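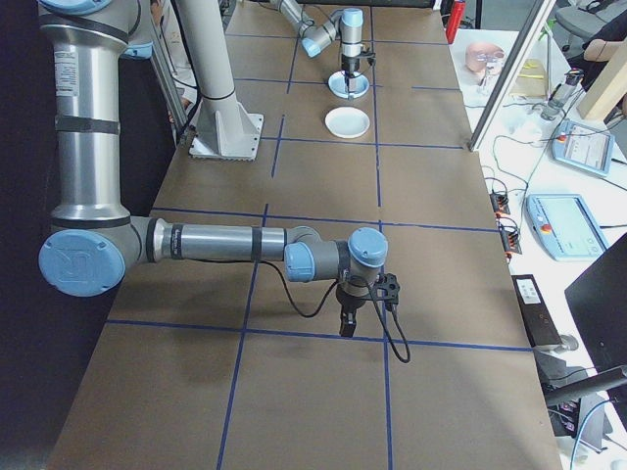 Ellura Stimcombe 双臂工作台套件的台面分区必须在机械臂通电之前完成，分区的精度决定后续示教点能否在两台机械臂之间共用。台面为长条形，先整体铺牛皮色纸，再用深蓝色胶带在纸上分出矩形格；机械臂立柱通过白色方形安装板固定在台面一侧，与格区同处一张台面。示教器、显示器和接线端子放在相邻的白色工作面上，不得占用格区。本章说明从铺纸、贴线到腕部相机对位和首次低速运行的全部步骤，适用于出厂时已装好立柱的机型。立柱安装与地脚调平见第3章，夹爪更换见第6章。

4.1 开始之前

安装作业需要2人配合完成，其中一人应始终位于能够直接按下急停按钮的位置。参与人员应已阅读第1章的安全说明，并了解现场断电方式。

准备以下物品：

台面铺纸，宽度不小于台面宽度
深蓝色纸基胶带，整卷，边缘无压痕
钢直尺和直角尺
裁纸刀
无绒布
随机附带的格区模板
两台示教器及其电缆
格区记录表（见随机文件袋）

注意：不要使用透明胶带或反光胶带代替纸基胶带。腕部相机按照胶带与底面的明暗差提取线条，反光材料会使识别结果随照明角度变化。

警告：铺纸和贴线期间，两台机械臂的主电源开关必须处于断开位置并上锁。仅按下急停按钮不能代替断电。

4.2 铺设台面

1）确认两台机械臂已停在维护姿态，夹爪内没有夹持物。断开主电源并上锁。

2）清空台面。移走容器、样件和工具，检查安装板四周有无散落的紧固件。

3）用无绒布擦拭台面。如果使用了清洁剂，待表面完全干燥后再进行下一步。

4）从立柱一侧开始展开铺纸，沿台面长度方向推平。遇到安装板时按其外形裁切，切口与安装板边缘之间留出缝隙，不要把纸压在安装板下面。

5）将纸的四边固定在台面边缘。固定时由中间向两端进行，避免在中部形成鼓包。

6）用手掌平压整个台面。若仍有可触到的褶皱，应揭起最近的一边重新铺设。

注意：安装板下压有异物会改变立柱的垂直度。如果在裁纸时发现安装板与台面之间有缝隙，应停止作业并返回第3章重新检查。

铺纸属于耗材。表面出现划破、油渍或卷边时应更换，更换后必须重新执行4.3节和4.4节。只在局部贴补的台面不能通过格区校验。

4.3 贴分区线

标准配置将台面分为16个矩形格。格的尺寸由随机附带的模板给出，不同台面长度对应不同模板，模板背面印有适用的机型代号。用户可以自行设定其他分法，但须在控制软件的“格区”页面中同步修改，详见4.6节。

1）将模板对齐台面的基准角。基准角为靠近主机械臂立柱一侧的台面角，台面侧边上有刻痕标记。

2）沿模板边缘用铅笔轻轻标出各条线的起点和终点，取下模板。

3）先贴长度方向的线。一人按住胶带起点，另一人将胶带拉直到终点后放下。胶带应一次贴到底，中途不得接续。

4）用直尺侧边自起点向终点刮压，排出胶带下的空气。

5）贴宽度方向的线，方法相同。宽度方向的线直接压在长度方向的线上，交叉处允许重叠，不要裁断下层胶带。

6）用直角尺抽查交叉处。抽查时至少包括四角附近和台面中央的交叉。

7）测量每条线两端到台面侧边的距离。同一条线两端的差值不得超过2 mm。超出时将整条胶带揭去重贴。

8）清除铅笔痕迹和碎屑。

注意：揭胶带时应以小角度缓慢拉起。拉起过快会撕裂胶带或带起纸面纤维，残留的碎片会被相机识别为短线。

注意：胶带边缘的轻微毛边不影响使用。只有当缺损延伸到胶带宽度的一半以上时，才需要更换该条胶带。

4.4 腕部相机对位

腕部相机为 Okberg 模块，装在夹爪旁的支架上，出厂时已完成焦距设定。用户不需要也不应当转动镜头环。对位的目的是让控制器得到相机与夹爪中心之间的偏移量，以及每个交叉点在机械臂坐标系中的位置。

对位前的条件：

格区内没有任何物体
室内照明保持日常工作状态，不使用临时补光灯
两台机械臂均已完成回零
示教器上无未确认的报警

步骤如下。

1）解除主电源锁，合上主电源开关。等待控制器自检结束。

2）将两台示教器切换到手动低速模式。未参与对位的机械臂应退到停放位，并在其示教器上选择“保持”。

3）在当前机械臂的示教器上打开“相机—格区对位”页面，确认实时图像已显示。

4）手动将夹爪移至第一个交叉点上方，工具轴垂直向下。移动过程中注意腕部下垂的电缆环，不得让电缆拖过台面或挂住夹爪。

5）调整位置，使交叉点进入图像，并且四个方向的胶带都延伸到图像边界。交叉点不必位于图像正中。
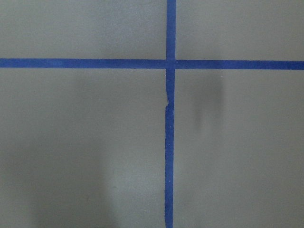 6）保持机械臂静止，点按“采集”。控制器提取横竖两条线的中心线，计算交点和夹角，并将结果列在页面右侧。

7）检查状态栏。显示“有效”时继续；显示“线条不完整”或“夹角超限”时，按4.7节处理后重新采集。

8）依照页面提示依次移至其余交叉点，重复步骤4至步骤7。两次采集之间不要改变夹爪的旋转角。

9）全部交叉点采集完毕后，点按“计算”，等待约5分钟。计算期间不得移动机械臂，也不得断开示教器电缆。

10）计算结束后查看残差表。残差为绿色的交叉点可以直接使用，黄色的应补采，红色的应检查胶带后补采。

11）点按“写入”，将结果保存到控制器。

12）将该机械臂退到停放位，对另一台机械臂重复步骤2至步骤11。

交叉点中线条允许有小角度倾斜，横竖两线也不要求与图像边界平行。控制器分别拟合每条线，胶带的轻微不直会计入残差。台面上的柔和阴影一般不影响提取，边界清晰的投影则可能被识别为附加线条。如果投影来自夹爪或支架本身，可以稍微抬高机械臂后重新采集。

注意：胶带上的细小灰尘和绒毛通常由滤波处理，不必逐一清除。若同一处反复报“线条不完整”，用无绒布沿胶带方向轻擦一次，不要来回擦拭。

警告：采集过程中，人员的手和头部不得进入机械臂活动范围。需要擦拭台面或重贴胶带时，先将机械臂退到停放位并断开伺服电源。

4.5 首次低速运行

首次运行用于核对两台机械臂对同一格的定位是否一致。运行前格区应清空，夹爪应张开。试运行程序已存放在控制器中，名称为“格区巡检”。

1）确认急停按钮未被按下，复位控制器。

2）分别按下两台示教器上的急停按钮各一次，每次都应使双臂同时停止。任一按钮无效时，禁止继续运行，检查端子排上的急停回路。

3）松开急停按钮并复位，选择“格区巡检”，速度保持在出厂默认值。

4）按住使能键，启动程序。主机械臂先到达每一格的中心上方，停顿后离开，副机械臂再到达同一位置。

5）观察夹爪中心与格中心的相对位置，并逐格填写记录表。

6）程序结束后，松开使能键，将双臂退到停放位。

7）如果两台机械臂在同一格的位置有可见差异，对偏差较大的一台重新执行4.4节。

程序内部设有互锁，两台机械臂不会同时进入同一格。互锁以4.4节写入的格区数据为依据，因此在未完成双臂对位的情况下，不得用手动方式跳过提示启动巡检。

完成巡检后，可以在格内放置浅盘、托盘等容器。容器应整体落在格内，外沿不压胶带。直径或边长大于一格的容器，须在软件中将相邻格合并后使用。

4.6 在 Jansen 控制软件中登记格区

1）打开“台面”菜单，进入“格区”页面。

2）选择“从控制器读取”。软件显示与实际贴线对应的网格。

3）核对行数、列数和基准角。基准角显示错误时，选择“旋转”，直到与台面一致。

4）为每一格命名。名称可以使用汉字、字母和数字，不得重复。

5）对于不允许机械臂进入的格，勾选“禁入”。立柱安装板所在的格默认为禁入，不可取消。

6）如需合并，选中相邻格后点按“合并”。合并后的区域必须为矩形。

7）点按“保存并分发”。两台控制器都返回确认后，登记才生效。

自行设定分区数量时，相邻两条平行线之间的距离不得小于夹爪张开后的外宽。软件不会对此进行检查。

格区数据可以导出为文件，用于备份。导出文件中包含台面序列号，不能导入其他工作台。

4.7 常见提示与处理

提示：线条不完整
可能原因：图像中缺少某一方向的胶带，或胶带边缘缺损。
处理：移动机械臂，使四个方向的胶带都到达图像边界。仍然出现时检查胶带，必要时更换整条。

提示：夹角超限
可能原因：胶带贴斜，或夹爪未垂直向下。
处理：先在示教器上执行“工具轴对正”，再重新采集。仍超限时用直角尺检查该交叉。

提示：检测到附加线条
可能原因：台面上有投影、折痕或胶带碎片。
处理：清除碎片，改变遮挡物位置。折痕无法压平时更换铺纸。

提示：图像无信号
可能原因：腕部相机电缆松动。
处理：断电后检查腕部插头和台面边缘的端子排。不要在通电状态下插拔。

提示：双臂格区不一致
可能原因：只对其中一台机械臂重新执行了对位，或中途更换过胶带。
处理：对两台机械臂依次重新执行4.4节。

提示：写入失败
可能原因：示教器未取得控制权。
处理：在另一台示教器上释放控制权后重试。

4.8 日常检查

每班开始前，目视检查胶带有无翘边，台面有无散落物，电缆是否留有足够的活动余量。示教器不使用时应平放在工作面上，急停按钮朝上，电缆不得从机械臂活动范围内穿过。

下列情况之后，必须重新执行4.4节：

更换铺纸或任意一条胶带
拆装腕部相机或其支架
机械臂发生碰撞，无论是否报警
移动工作台
更新控制器固件

更换夹爪指尖但未拆动支架时，不需要重新对位，只需执行一次4.5节的巡检。

记录表应随工作台保存。向 Ellura 申请技术支持时，请提供最近一次的残差表、格区导出文件和报警代码。

本章修订日期：2018年12月21日。旧版手册中有关“三点对位”的内容已删除，使用旧版固件的用户应先按第8章完成更新，再执行本章步骤。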